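Category: List archive > Desks, shelves and small repairs

Subject: Re: curved hutch, keep it or take it off?
Date: 8 Aug 2022

Hello all,

Oh, I have been waiting for somebody to bring up curved hutches! I've had opinions stored up since November and no one in my house wants to hear them anymore. Quoting the original so the digest readers can follow along:

> I've been offered a desk from an office that is closing in Strickland.
> It's gray with a wood grain look and it has one of those curved hutches
> across the back with open cubbies, no doors. The desk I love. The hutch
> I'm not so sure about. My worry is that the cubbies turn into a place
> where things go and don't come back. Also the curve means nothing
> square sits right in the end ones. They want $57 for the lot and I have
> to carry it down the stairs myself. Has anyone lived with one of these?
> Do you use the cubbies or do they just fill up? And would you take it
> off and put up a wall shelf instead?

Keep it! Please keep it, at least through the winter, and then decide. Fifty-seven dollars is a lovely price for a desk with any kind of top on it, and you can always unscrew a hutch later. Going the other way is much harder. I sold the one off my first desk and spent two years wishing I hadn't.

Now the cubbies. Yes, they fill up. Mine were dreadful for the first few months. What finally worked for me was giving each one a single kind of thing and being stubborn about it. The middle one is for whatever I'm drinking, plus pens. The one to the left of it is paper that needs an answer. The far right one is the odd shape you're worried about, and I keep tape and string in there, because rolls don't care about a curve. If you have a square box you're attached to, it goes on top or it goes someplace else in the room.

The top is the real danger! It's wide and it's at just the right height for putting something down while you're thinking about something else. Bags especially. A bag up there can stay for weeks because you stop seeing it. I clear my top on trash night, same trip, and that has been the only habit that stuck.

I help look after the shared desks in the back room at Gretley, where we have a curved hutch very like the one you describe, gray outside with a dark red-brown back to it. I love that back panel. A pale cup stands out against it and so does anything you've left behind, so people do tend to take their stuff home. If yours has a plain gray back you might think about painting it or lining it with heavy paper. It's an afternoon's work and it cheers up the whole desk.
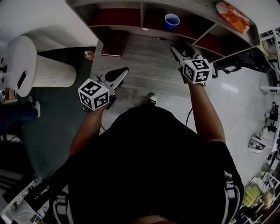

The Gretley desk with its curved hutch, blue cup in the middle cubby and a bag up top.

The part I'd point you to is the desktop, which has plenty of clear space in front of the hutch. A closed book can live just under the shelf line and you still have somewhere to put your arms. That's my whole case for a hutch over a wall shelf. With a wall shelf you have to get up or lean, so the book stays out on the desk in front of you. With a hutch you push it back a few inches and carry on.

A few practical things for the move, since you're doing the stairs:

Take the hutch off before you lift anything. Ours is held with screws from underneath the desktop, and I'd guess yours is something similar, but get down on the floor with a flashlight and look. Put the screws in an envelope and tape the envelope to the underside of the desk, NOT to the hutch, where it will get knocked off in the car. Ask me how long I spent looking for three screws in a parking lot.

Carry the hutch with the open side facing you. A curved one wants to roll in your arms if you hold it by the ends, and it's much happier if you get one hand inside a cubby. Blankets around the corners. The wood grain finish on ours chips along the front edge and there's no good way to hide it (I've tried the wax crayons from Harneck, and they're fine from across the room and not so fine when you're sitting at it).

Measure the wall before you go. The curve takes up more depth than you'd think, and you want to be able to get a hand behind it for cords. I left 3 inches and it's enough for a plug but not for my knuckles. I'd leave more next time.

Chairs! You didn't ask, but I'm going to say it. Get one with arms low enough to slide under the desktop, because with a hutch you sit a bit closer in than you're used to. I have an old black one that cost me $20 and it tucks in beautifully.

On the question of what goes on the desk itself, I'd start with nothing but the lamp and see what drifts back. Whatever turns up on its own in the first week is what you need within reach. The rest was just living there. When I did this I ended up with a notebook, a glass bottle of the orange cleaning stuff, and a stapler I had forgotten I owned. Everything else has moved to the shelf by the door, which is now a disgrace, but that's for another thread.

One question back to you and anybody else reading. Has anyone tried those Trorkuvetti divider strips in a curved cubby? They're supposed to bend. I'd love to split the paper one in two without cutting wood, and I can't tell from the packet if they'd hold up a stack of envelopes or just flop over. I'll happily buy a set and report back if nobody has.

And do write in when you've got the desk home! I want to know what color the back panel is.

Happy sorting,
your list neighbor at Gretley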